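Nuleck cleaning corner notes

Hi! This is the readme that goes with the Nuleck folder, my notes and photos on where the cleaning things live and how they get put away. I started it on April 26, 2019 after Dilani Weerakoon asked me for the third time where the dustpan was. Fair question, it moves a lot.

What's in the folder: 34 photos, 2 text files (this one and the shopping list) and a subfolder called Werirby, which is the old apartment and can mostly be skipped. Photos 1 to 19 are the tub and whatever got dropped in it. The rest are shelves and hooks.

The big teal tub is the catch-all. Small stuff goes inside, like the light blue dustpan with the white handle, and the taller tools stand up against the outside. I tried hooks for everything first and hated it – you need both hands free and I never have both hands free! 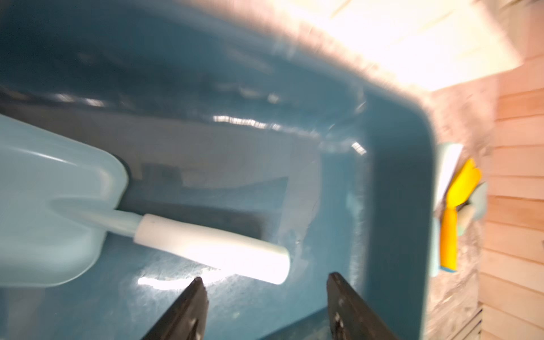

Getachew Wako keeps telling me to get a tub with a lid. I looked at one, it cost 16 dollars more and then you have to find somewhere to put the lid, so no. If you're copying this setup, buy the widest tub that fits your corner and don't worry about the depth.

Known problems: the names in the shopping list don't match the names in the photos (I say "pan" in one and "dustpan" in the other), and a few of the shelf photos are sideways. I'll fix those when I get to it.

Use any of it however you like. Corrections go to me or Dilani – she's faster.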